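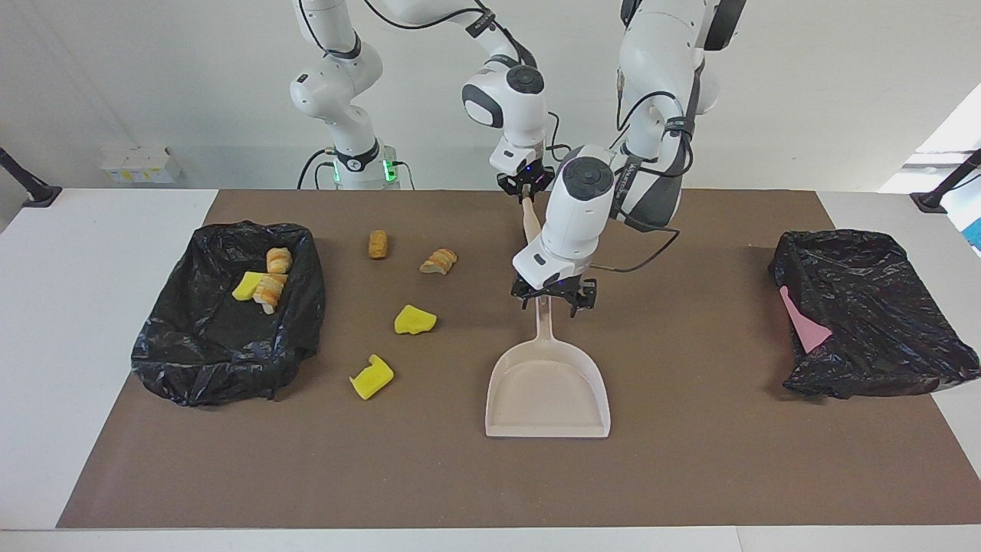
So I have officially given up on doing the dishes in the evening, and I feel great about it.

Some background. I grew up in a house where you did not go to bed with dirty plates in the sink. My mother would stand there at ten at night with her sleeves pushed up, half asleep, scrubbing a roasting pan because the idea of waking up to it made her itch. I carried that with me through three apartments and one marriage (still going, thanks for asking) and never once asked myself if I liked it. I didn't like it! I hated it! By the time dinner is done I have maybe one useful hour left in me, and I was spending most of it with my hands in gray water, being short with everyone.

Then in December my neighbor Theresia Steiner had us over for soup, and when we finished eating she stacked the bowls, ran some water over them and sat back down. I kept waiting for her to get up again. I offered to help, twice, and the second time she told me to stop hovering and have some more bread. She does everything in the morning while her coffee brews. Scrapes, soaks, goes to bed. I walked home feeling like somebody had handed me a permission slip.

The first week was rough, I'll admit. Monday I came down to a pot of oatmeal cement (I had skipped the soaking part, which is the whole trick, it needs to go in capital letters: SOAK THE POT). I also found out that my husband had been quietly assuming that if the sink was full, it was fine to add to it forever. We had a talk about that. The talk took longer than the dishes.

But now we have a rhythm and I want to write it down, mostly so I can send this link to my sister.

After dinner, everything gets scraped. Anything with egg, cheese or oats on it gets cold water first, and I mean cold, because hot water turns egg into glue. I fought Theresia on this one for days and she was right. Greasy things get a squirt of soap and the hottest water we have. Then the light goes off and we leave the room, and that part takes me 8 minutes if I'm not talking to anyone.

In the morning I put on the radio, start the kettle and wash. It all slides off! Plates I used to attack with the rough side of the sponge now need one pass. I'm usually finished before the tea is cool enough to drink, and there's something about starting the day with one thing already done that puts me in a much better mood than ending it that way ever did.

A word about sponges, since I get into this with people more than you'd think. I used to buy the giant pack and keep each one until it smelled like a pond. Now I wring mine out hard and stand it on its edge, and when it starts to smell it gets moved down to floor duty, and after that it goes out. I keep a brush for pans. My brush has a long handle and I will never go back to a short one, my knuckles are too old for it. My sister swears by dishcloths and boils them in a pot on the stove, and I love her, but I'm not boiling laundry like it's 1890.

What about bugs? That was my first question too. We've had no trouble so far, but it's winter, so ask me again when the ants wake up. I do wipe the counter and sweep up the crumbs at night, no matter how tired I am. Crumbs are a different matter from plates. Theresia leaves her crumbs as well, but she has a dog.

I told my mother over the phone, by the way. I'd been putting it off for weeks. There was a long silence, and then she asked if I was feeling all right, and then she asked what kind of soup it was. (Leek and potato, with too much pepper, very good.) I've asked Theresia for the recipe and she says there isn't one, so I'm going over on the weekend to watch her make it and take notes. If I get it to work in my own kitchen I'll post it here. The pot will be soaking overnight.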